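3 min read

So I finally gave up on the family calendar app. It had 381 unread notifications when I deleted it, and I didn't feel a thing. What I have now is a small whiteboard, and I am a little bit in love with it.

I should back up. Last May I went through a phase of trying every notebook and planner I could get my hands on. There was a Kondusau weekly pad (gorgeous paper, tiny boxes, I write like a kindergartner so forget it), and then a big Bruteo wall board that I mounted over the desk and had to take down again after it pulled a chunk of paint off with it. That board was huge. I'd write one thing in the corner and the rest of it just sat there looking at me, so I'd fill it up with stuff that didn't need to be on a wall at all. Library books. A quote I liked. A drawing of a pear that stayed up until the marker had practically become part of the surface.

A small board fixes that! You get room for the day and that's it. I write dinner at the top, then whatever has to happen before I leave the house, then anyone's appointments. If it doesn't fit, it goes on tomorrow, and tomorrow usually decides it wasn't that important. Every night after the dishes I wipe the whole thing and start over, which takes maybe as long as brushing my teeth and is much more satisfying.

Now, markers. I have opinions. I bought a pack of 11 Comero ones because I wanted the green, and the green is great, and so is the dark blue. The purple is a bit too close to the blue at night but I use it anyway. Yellow is another story - it's pretty in the cap and then you put it on a white board, walk across the room, and good luck reading it with the lights on.

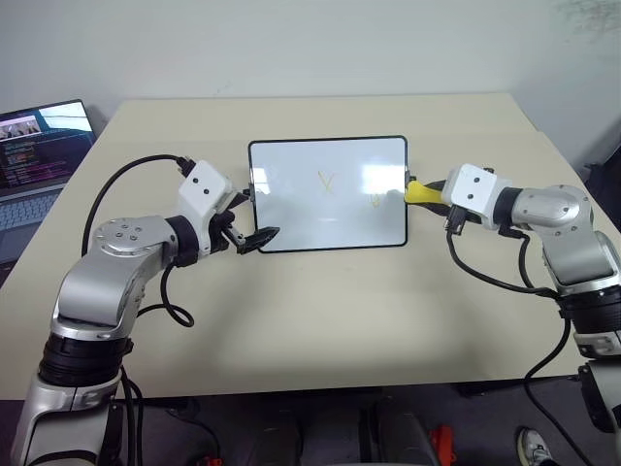
I keep using it anyway, mostly for little doodles and check marks, the sort of thing where it doesn't matter if you can read it from the doorway. For anything with a time attached I go dark. Dentist at 11 in yellow is how you miss the dentist at 11.

The other thing is glare. Shiny boards and ceiling lights do not get along, and I spent a while shuffling mine around the kitchen before I landed on the shelf next to the fridge, leaned back just a touch. Try it at dinner time with everything switched on before you stick anything to a wall. (See paint, above.)

For cleaning I use a dry cloth most nights and a damp one when it starts looking cloudy. I've stopped buying the spray. Old marker that won't budge comes off if you scribble over it with fresh marker and wipe right away, and yes, that's how the pear finally went.

Next up is the junk drawer, where I'm pretty sure the dead markers have been going to retire.

3 comments

Going smaller is such good advice. We have a giant one in the hall and it's had the same grocery list on it since the winter.

Do you have any trouble with the marker wiping off on sleeves? My kids brush past ours and half the week disappears.

Orange is nearly as bad as yellow, for the record. I threw both of mine in the craft box and kept the black.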